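Week 6 handout - automation on the floor, who does what after
July 11, 2026

Reading: the Fleltent case, Ukgate plant. Skim the Østergaard chapter, we wont get to all of it.

Main facts
- before: hand sorting, 1,774 items a shift on line two
- after the Resa cells went in (February): 2,556
- headcount same. Jobs not the same.

What changed for people
Sorters became minders. Less lifting, more waiting, then sudden jams. Some liked it, some asked to go back to packing. Pay grades lagged behind the new tasks - come back to this in seminar.

Skill question: picking up a tipped item is easy by hand, hard to write down. Who teaches the machine, and is that teaching paid as skilled work? At Ukgate it was added to the shift, no extra rate. Big greivance later.

For next time: one page on a job you know. Which parts would go first, which last. 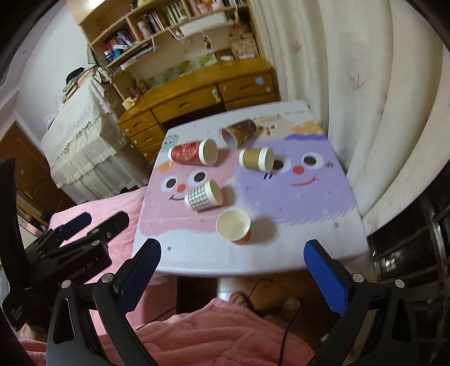 Who should be asked before a task is automated?
The people doing it now, early enough that their answers can still change the plan.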